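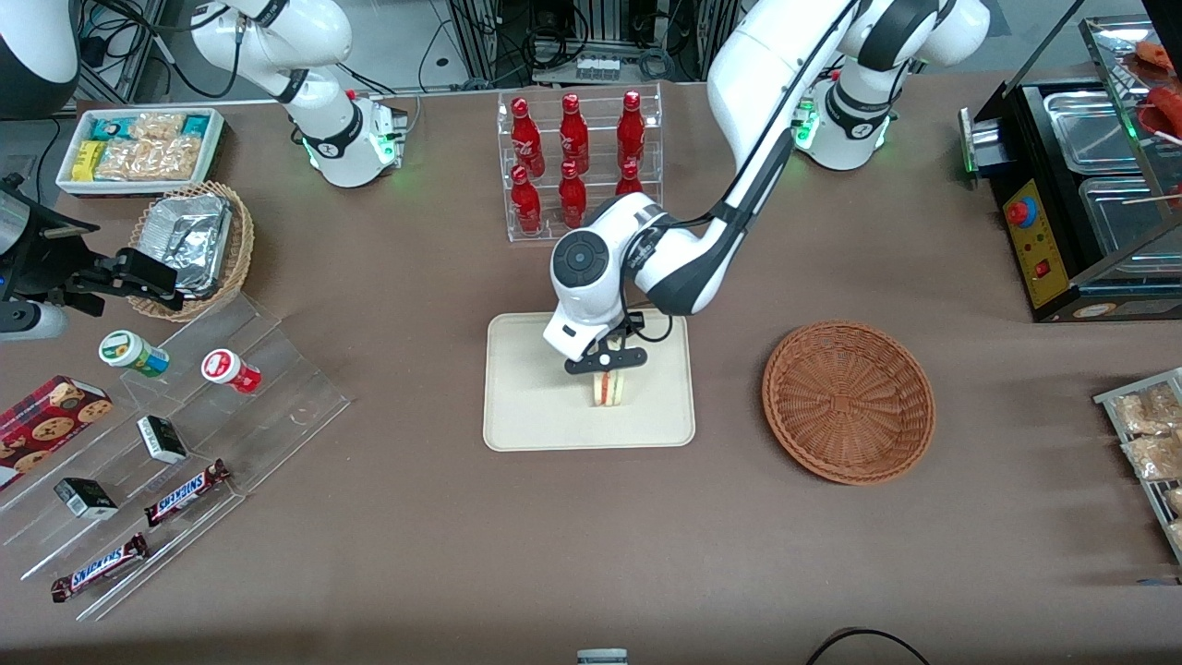
Ein kleines Sandwich-Dreieck mit roter Füllung, knapp über dem Tablett

Stille Zeit am Küchentisch: meine Haushaltstipps

21. Januar 2022

Ich wollte immer morgens in der Bibel lesen und bin immer am Abwasch hängen geblieben! Seit ich abends die Spüle leer mache und nur Bibel, Stift und Tasse auf dem Tisch lasse, klappt es an den meisten Tagen (an den anderen eben nicht, Gott kennt meine Küche).

Die Bibel steht bei mir in einem Kochbuchständer, dann bleiben die dünnen Seiten sauber. Ist doch mal Butter drangekommen: Küchenpapier drauf, Speisestärke drüber, über Nacht liegen lassen und vorsichtig abpinseln. Ganz weg geht der Fleck selten.

Kerzenwachs auf der Tischdecke erst hart werden lassen, das Gröbste abheben, dann Löschpapier drauf und lauwarm bügeln.

Für Gebetsanliegen nehme ich ein altes Marmeladenglas. Zettel rein, morgens einen ziehen, fertig. Der Tipp mit dem Glas kommt von Nanami Sakai aus unserem Hauskreis, danke dir!

Und den Küchenwecker stelle ich auf 8 Minuten. Klingt wenig, aber ich schaue dann nicht dauernd auf die Uhr. Im Februar schreibe ich was zum Fasten und zu Suppen, die man gut einfrieren kann.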